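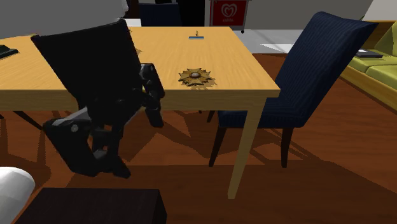

Brunimari Table Rentals – FAQ
Updated 28 October 2024

How far ahead do I need to book?
15 days is plenty most of the year. April is nuts, book early for April.

What's the minimum order?
Seven tables. Fewer than that, try the Nurkiddale pickup counter, they do singles.

Do you deliver?
Yes. Zostow and Nurkiddale, flat $177 both ways. Anywhere else, call first. We drop at ground level – stairs are extra and we need to know beforehand, not when the truck is there.

Do you set up?
No. Legs bolt on, wrench is in the bag. Please put the wrench back in the bag.

Can I use them outside?
Under a tent, sure. Not on wet grass overnight. Wood swells and then the leg bolts wont turn.

Tablecloths?
Not included. Tape on the underside only. No staples, no thumbtacks.

What about candle wax or spills?
Wipe spills right away, leave wax alone. We'll get it off. Scraping does more damage then the wax.

How much is the deposit?
$483 per order, any size. Back on your card within 15 days of return if nothing's broken. Small scratches are fine.

Can I change the number of tables?
Up until seven days out. After that only adding, and only if we have them.

Do you rent chairs?
Not anymore. Xu Party Supply has folding ones, order from them direct – we can't combine the deliveries.

What if it rains and I cancel?
You get a credit, good for one year. No cash refunds inside of seven days, sorry.

Where do I send the order form?
Use the form on the Orders page. Faxes still work too.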